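How to check, clean and list second-hand make-up for resale

Part-used and unopened cosmetics can be passed on, but only some of them. The method below covers sorting, checking, cleaning, photographing and packing. It applies to products sold privately or through a resale site. Rules differ between sites, so read the listing policy of the one you intend to use before starting.

What you need

Surgical spirit or isopropyl alcohol at 70 per cent, in a spray bottle
Lint-free cloths or plain kitchen roll
Cotton buds
A clean metal spatula
A small sharpener for pencils
Disposable gloves
Kitchen scales that read to one gram
Tissue paper, padded envelopes and small zip bags

Step 1: Sort by type

Divide everything into three groups before looking at brands or prices.

Group A is sealed stock: anything with the original film, foil or tamper strip intact. It can be sold in any category.

Group B is dry or solid stock that has been opened: pressed powder, blusher, eyeshadow, bullet lipstick, wooden pencils. The surface can be removed or treated, and many sites accept these with clear photographs.

Group C is liquid or cream stock that has been opened: mascara, liquid liner, lip gloss with a wand, foundation in a jar, cream concealer in a pot. The applicator or a finger has gone into the product and there is no way of treating what is left. Do not sell Group C. Empty and rinse the packaging and recycle what your local scheme accepts.

Foundation and skincare in a pump bottle sit between B and C. The contents have not been touched, but air enters some pumps with each stroke. Treat an airless pump as Group B and an ordinary pump as Group C.

Step 2: Check the age

Look for the open-jar symbol on the base or carton. The number followed by M is the number of months the product keeps after opening. If you do not know when it was opened, assume the date of purchase.

Next look for a batch code, usually a short string of letters and figures stamped or printed on the base. It is not a date, and each maker uses its own system. Copy it down exactly, including any leading zero. Buyers will ask for it, and customer service departments can often decode it.

Sunscreen is a separate case. If it carries an expiry date and the date has passed, discard it, sealed or not.

Step 3: Check the condition

Work in daylight, near a window. Discard anything showing one or more of the following:

A sour, waxy or crayon-like smell
Beads of oil on a lipstick bullet that return after wiping
A change of colour between the surface and the layer beneath
Separation in a sealed liquid that does not recover after shaking
Any spotting or fur on a powder

A hard shiny patch on pressed powder is not mould. It is skin oil from the brush, and it comes off in the next step.

Step 4: Clean

Put on gloves and wipe down the work surface.

Pressed powders: lay a strip of clear adhesive tape on the surface, press lightly and lift. Repeat with fresh tape until the colour on the tape is even. Mist once with alcohol from arm's length and leave the lid open until fully dry. Do not soak it, as the pan may crack or lift.

Lipsticks: wind the bullet up, dip the tip in alcohol, then wipe from base to tip with kitchen roll. Shave off the top layer with the spatula. Mist again and leave to dry upright before winding down.

Pencils: sharpen until fresh wood shows all the way round, then wipe the point. Clean the sharpener between pencils.

Cases: run a cotton bud dipped in alcohol along the hinge, the catch and the inside rim. Test printed lettering in a corner first, since alcohol removes some metallic inks.

Throw away sponges and puffs supplied with the product. State in the listing that they are not included.

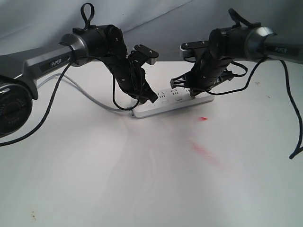
Selamawit Berhe disagrees with the tape method for shimmer shades. Her comment, left under an earlier version of this page, was that tape pulls up the top layer of glitter and leaves a dull patch that buyers take for wear. She scrapes the surface very lightly with a spatula instead and blows off the dust with a rubber bulb. Both methods remove the used layer. For pans with large glitter particles, hers leaves a more even finish.

Step 5: Work out how much is left

Buyers want a figure, and guessing from the look of the pan causes disputes. Use weight where possible.

Weigh the product in its case. Find the weight of the empty case, either from one you have finished or from another seller's notes. Subtract the second from the first and divide by the net weight printed on the pack.

For example, a Korletey loose powder has a full weight of 46 g in its jar, and the empty jar weighs 32 g, so the contents when new are 14 g. If yours now weighs 39 g, there are 7 g left, or 50 per cent. Put the figure in the listing title.

For lipstick, wind the bullet fully up and photograph it beside a ruler.

Step 6: Photograph and describe

Take these pictures of each item:

Front of the closed case
Product open, straight from above
Base, with shade name and batch code readable
Any scratch, dent or missing print

Turn the flash off and place a sheet of white paper underneath. Do not use a filter, as it shifts the shade.

In the description give the brand, shade, batch code, percentage left, month of opening if known and the cleaning method used. Keep to facts. 'Barely used' tells the buyer very little. 'Swatched 2 times, October, taped and misted' can be checked against the photographs.

Step 7: Price

For sealed current stock, start at 60 per cent of the shop price. For opened stock, take half the shop price and multiply by the percentage left. Discontinued shades do not follow this rule – search completed sales for the same shade and use the middle value.

Step 8: Pack

Place a flat cotton pad between the powder and the lid. Close the case and hold it shut with paper tape, which does not leave residue. Put each item in its own zip bag, wrap in tissue and fill the envelope so that nothing moves when it is shaken.

Perfume, nail varnish and aerosols are restricted in the post. Check the carrier's list before accepting payment.

Keep a note of each batch code and the posting receipt until the buyer has confirmed delivery.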